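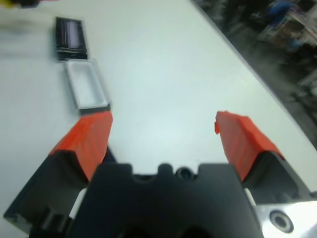
*A white tray on a white tabletop in Fleltthorpe, October.*

Roman Dudek has worked from the same white table for most of his adult life. It is scuffed now, with faint grey marks all over it, and he has stopped trying to scrub them out.

Dudek sorts small goods for Nirko, a repair and resale shop that handles some 800 items a month. Most of them would fit in a coat pocket. His method is plain: a thing comes out of its wrapping, goes into a tray, and gets a tag before anything else is touched.

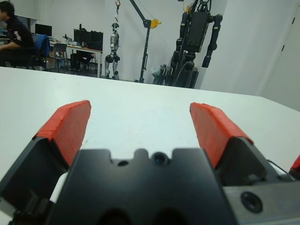 He learned it from Janaka Akanda, who ran the shop until she moved to Vieira. Akanda liked a bare surface and a light colour. A dropped screw shows up on white – on timber it can be lost for a week.

The trays are shallow, and Dudek keeps 41 of them on a shelf behind the door. He has tried deeper ones, but people filled them.
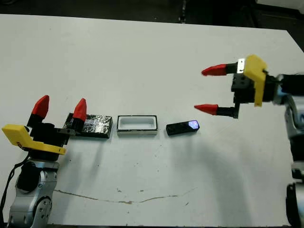

Small electronics take the longest. If a light comes on, Dudek notes the colour on the tag and leaves the item for the afternoon. Wrapping is flattened and kept until the sale goes through, in case the buyer wants it.

The shop opens at nine. By then he likes to have the first row tagged and the kettle on.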